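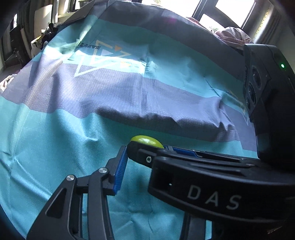
## Noton reprend la redynamisation du centre-ville de Grelta, et promet de ne pas commencer par un logo

GRELTA, avril – Le cabinet d'urbanisme Noton annonce avoir signé avec la ville de Grelta un contrat de 48 mois pour la gestion de son périmètre de redynamisation commerciale. La mission couvre 51 locaux vacants, trois places, une halle et un parking à étages que tous les plans précédents prévoyaient de démolir « à court terme ».

Noton succède au groupement Calado, dont le mandat s'achève après deux schémas directeurs, une charte des enseignes et une fontaine. Le cabinet tient à saluer le travail de son prédécesseur, en particulier la fontaine, qui fonctionne le dimanche.

« Nous avons lu l'ensemble des études existantes, indique la direction de Noton. Elles concluent toutes à la nécessité d'une étude complémentaire. Nous avons choisi de ne pas la faire. »

### Des baux courts et des clés qui ouvrent

La première phase porte sur la rue de la Halle et ses abords. Noton y proposera des baux de 9 mois, renouvelables une fois, à des commerçants et artisans qui n'ont pas envie de signer pour dix ans en face d'un parking. Le loyer sera progressif et le dépôt de garantie limité à un mois. Les travaux de mise aux normes électriques resteront à la charge de la collectivité, qui en a découvert l'ampleur avec intérêt.

Les propriétaires privés pourront confier leur local au dispositif par simple convention. Ceux qui attendent depuis l'ouverture de la rocade une offre au prix du marché parisien seront reçus individuellement, avec du café.

### Clorkness, ou l'étage du dessus

Le second volet, baptisé Clorkness, concerne les logements inoccupés au-dessus des boutiques. Beaucoup ne sont plus accessibles, leur escalier ayant été sacrifié à l'agrandissement d'une vitrine. Une enveloppe de 400 euros par mètre carré rénové sera versée aux propriétaires qui rétablissent une entrée indépendante et louent à l'année. Le nom Clorkness a été retenu à l'issue d'un atelier participatif ; Noton n'en dira pas davantage.

Le stationnement, sujet sur lequel chaque habitant de Grelta dispose d'un avis définitif, fera l'objet d'une réunion publique distincte. La salle a été réservée pour la soirée entière.

### Candidatures

Les dossiers des futurs occupants sont à retirer à l'accueil de la mairie ou à la permanence de Noton, sous la halle, les jours de marché. Le formulaire tient sur deux pages – la version précédente en comptait quatorze, annexes non comprises.

**À propos de Noton**
Noton accompagne les villes moyennes dans la gestion de leurs centres anciens : commerce, habitat, espaces publics. Le cabinet est indépendant et ne vend pas de mobilier urbain.

**Contact presse**
Noton, service communication, permanence de la halle, Grelta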